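Jonavo recalls stoneware glaze over lead test

Tableware supplier Jonavo has withdrawn one batch of its Futer stoneware glaze after lead release in a June test came in above the company's own limit. The batch covers 2,509 jars sold through 11 studio supply stores. Other batches passed.

Testing was done by the Ustidside laboratory, which filled glazed bowls with dilute acetic acid and measured the leachate after 24 hours. Of 15 bowls tested, two exceeded the limit — both fired below the recommended cone.

"Underfiring leaves the glaze matrix open," said Brijesh Garg, technical manager at Jonavo. Buyers can return jars to the store for a refund.
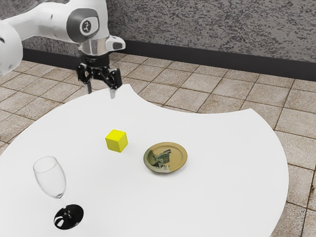
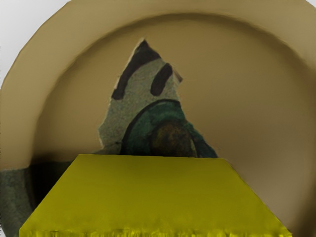 Computer renderings: a tabletop with a decorated plate (first) and a tan dish in close-up (second).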